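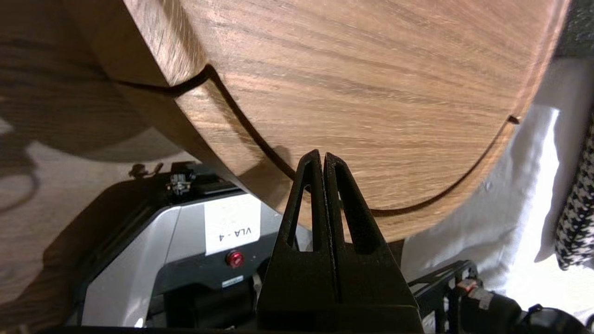

FOR RELEASE: NOVEMBER

Pekwood Moves Underside Checks of Returned Tables to Robot Arm; Inspection Staff Take Over Repair Decisions

RIDOTVILLE – Pekwood, which leases and refurbishes wooden tables for offices and meeting rooms, has put a robot arm into regular use for the inspection of returned tables. The arm, supplied by Susness, carries a two-finger gripper and a small camera mounted close to it. It records the rim, the groove in the tabletop and the underside of each table before a person decides what repair is needed.

Pekwood receives 4,000 returned tables a year. Until now, each was inspected by hand. An inspector looked over the top, then knelt or lay on the floor with a lamp to examine the underside and the leg fixings. Underside checks were the most frequent cause of knee and shoulder complaints in the department's own records.

During the trial period, 347 tables went through both the manual check and the new process. The two results were compared table by table. In 23 cases they differed, and an inspector examined the table again. Most of the differences concerned shallow scratches close to the rim, where the grain can hide a mark. The lighting instructions for that part of the routine were changed before regular use began.

"The arm does the looking from below and it stores the pictures in the same order each time," said Aiman Ginting, operations manager at Pekwood. "It does not grade the table. Grading stays with the inspectors, and we have written that into the work instruction."

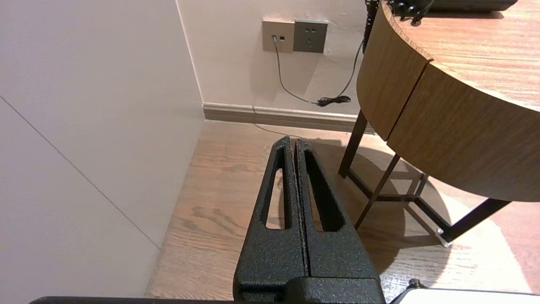 Page 2 of 3

Round tables are handled as a separate class. The arm starts below the tabletop and follows the curve of the edge, with the gripper fingers closed during travel. Joints in the edge band are recorded one at a time. Legs and crossbars come last. The fingers are opened only when a loose item, such as a cable left by the customer, has to be moved away. If the item does not come free on the first attempt, the arm stops and calls an inspector.

The five inspectors in the department keep their positions and pay grade. Their work now consists of reviewing the recorded pictures, assigning repairs and checking finished tables. Each has completed training in starting, stopping and restarting the arm. Two have also been trained to change the inspection path when a new table model arrives – a task the supplier handled during the trial.

"I was on the floor for a large part of every shift," said Hakim Ong, senior inspector. "Now I go down there if a picture is unclear. The reviewing is slower than I expected, and we have asked for a bigger screen."

A larger screen is on order. Pekwood will also shorten review sessions and rotate them with repair work after staff reported eye strain.

Square and folding tables will follow once their inspection paths have been approved. The Manurung site will continue with manual inspection for the present.

Press contact: Pekwood, Operations Office, Ridotville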